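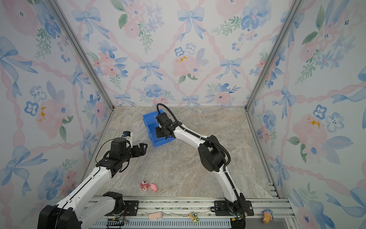 When does the Jusdale payroll series start? The first two episodes go up on Nedex on Tuesday at nine in the evening, and the rest follow weekly.

I've been waiting for this one for ages, so forgive me if I go on a bit. The Pay Parade is a true crime series about the theft of the wages from the old army camp outside Jusdale, back when soldiers were still paid in cash across a table. If you grew up anywhere near Enstead you'll have heard at least three versions of it, usually from somebody's uncle (mine swore blind the money was under the cricket pavilion).

The short version, for anyone who didn't: a clerk in the pay office signed for the cash on a Thursday night, and by breakfast the safe was empty and the clerk was on a bus to Pant. He was picked up there 12 days later, in a boarding house, with a new overcoat and very little else. He served his sentence, never said where the rest had gone and died in his eighties. Most of the money has never been found.

What I hadn't realised until I saw the preview is how much of the series is about his time in uniform. I'd expected an episode of barracks life at most, then straight on to the robbery. Instead you get nearly three full episodes of drill, boredom, card debts and a very uncomfortable friendship with his sergeant, played by Fadi Hijazi, who is terrific - all smiles and then suddenly no smiles at all. The robbery itself takes up less time than a kit inspection. I loved that, though I can see some people shouting at the telly.

Archana Tiwari wrote all eight episodes, and she told the small crowd at the Enstead preview that she'd worked from the court martial papers, which run to 436 pages. "I read them twice and I still don't know if I like him," she said. She also admitted the sergeant is two real men rolled into one. Somebody behind me tutted at that, but I thought it was fair enough, and there's a line about it in the end credits.

More than 800 people put in for tickets to the preview and the hall only holds a fraction of that, so there's a second showing at the Jusdale Regal in December. Doors at half past six. No booking this time, just turn up, and bring a cushion if you remember those seats.

A few grumbles. The accents wander all over the place, and the bus in episode four is much too clean. Episode five runs to 47 minutes and could have lost ten of them without anybody noticing. I also wanted more of the landlady in Pant, who is the one person in the whole business who seems to have worked him out, and she gets two short scenes.

Still, I'll be watching the lot again from Tuesday. Nedex hasn't said anything yet about a DVD, which my mum has already asked me twice, and the box office at the Regal is open from ten if you've got questions about wheelchair spaces for the December night.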